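Help wanted: evening operators for a two-arm robot build, Ellberg shared workshop

Plevular is a small build group in the Ellberg shared workshop. We are putting together a two-arm robot that can sort and put away things from the kitchen sink. We need two people to run the arms by hand for practice sessions, starting in October.

Sessions are three hours, Monday evenings from 6:30. One person drives the arms and the other resets the table and keeps the log. You swap every half hour. So far we have 451 logged runs with soap bottles, brushes and sponges, and we want 800 before we change the gripper fingers.

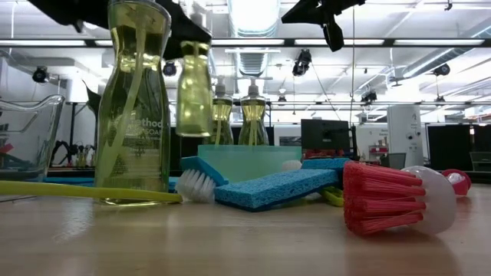 You do not need to know how to code. You should be patient, comfortable standing, and willing to write down the runs that went badly as well as the good ones. Experience with hand tools or 3D printing is useful for repairs between sessions. Applicants must be 18 or older and do the workshop safety orientation before their first session.

Pay is $97 per session. Parking is free behind the building after 6.

To apply, send a few lines about yourself and the Mondays you can't make to Arnout Verbeke, or leave a note in the Plevular mailbox by the front desk. Please include a phone number.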